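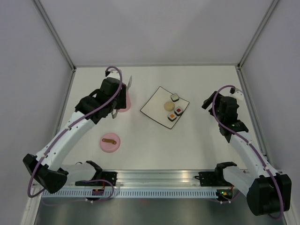 Jasuvell two-arm bench with the sushi plate task laid out.

Jasuvell Two-Arm Research Bench

The Jasuvell bench is a table-top station for groups studying how robot arms learn to handle small objects from demonstration. It is supplied with two arms on a common rail, three enclosing walls, a fixed overview camera and a camera at each wrist. The bench is delivered with the Grelo recording software and with the method described on this page, which was developed on the same equipment that customers receive.

The method

The method is called staged relabelling. A conventional demonstration is stored as one long recording, and the learning system is asked to imitate it from beginning to end. Under staged relabelling, each recording is divided at the points where a gripper closes or opens, and every part is given its own short written instruction. A part may then be used for training on its own, or joined to a part from a different recording in which the objects lie in a similar position.

The work was led by Vinzenz Lehner, with Selina Oberholzer responsible for the wrist-view analysis. The principal task was the transfer of toy food between a cup and a plate. The pieces are small and of differing shapes, and the walls of the cup hide much of what an overview camera would need to see.

A total of 612 demonstrations were recorded by operators guiding both arms. Of these, 369 were retained for training after review. Recordings were set aside where a piece left the table, where an operator paused for a long time, or where the two camera clocks had drifted apart.
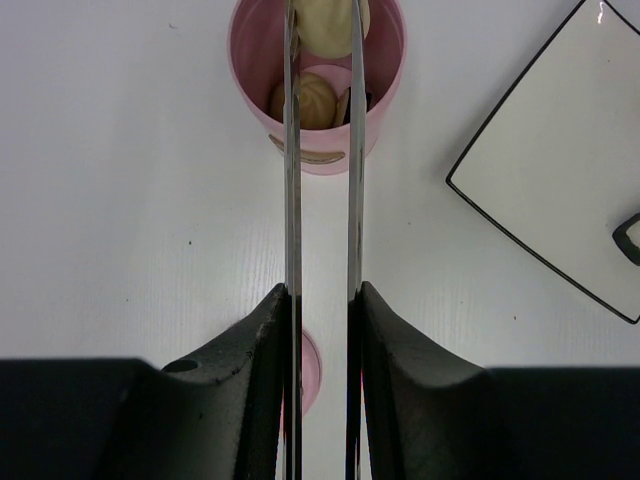 Wrist Cameras and Viewing Angle

The wrist camera is fitted so that both fingers remain in view at all times. The position of the fingers relative to the rim of a container can therefore be read directly from the picture, and the contents are seen from above during the approach. The fingers are narrow steel blades seated in black pads; replacement pads may be ordered singly or in pairs.

In the comparison trials, a policy trained on the overview camera alone completed the full transfer in 38 of 80 attempts. Most of the failures occurred at the cup, where a finger met the rim or closed beside the piece. With the wrist views added and staged relabelling applied, failures at the cup became uncommon, and those that remained were chiefly cases in which two pieces had been lifted together. The two changes were introduced at the same time in this series - their separate effects are the subject of further trials, which began in June.

Task sets

The Plattner task set contains the toy food, cup, lid and plate used in the study, together with printed starting layouts. Layouts are graded by the number of pieces and by the distance between them. Pieces placed side by side are treated as a separate grade, as the second grasp must be made without disturbing the first piece.

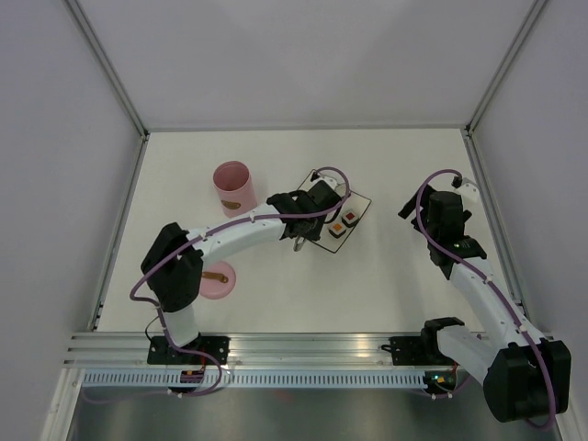
Operators are advised to record each grade in full before moving to the next. Mixed sessions are possible, but the written instructions must then be checked by hand, and our own experience is that errors in wording are more harmful to training than small errors in the point of division.

Limits of the method

Staged relabelling depends on a clear closing or opening of the gripper. It is less suitable for pushing, wiping or folding, where contact is made gradually. Users with such tasks may disable automatic division in Grelo and enter the points themselves. Results obtained with one arm moving while the other waits should not be assumed to hold where both arms grip the same object.

Ordering and support

The bench may be ordered with or without the Plattner task set. The Jotham mounting kit, for laboratories wishing to fit the rail to an existing table, is listed separately. Enquiries concerning the training recordings should state the intended use and be marked for the attention of Selina Oberholzer.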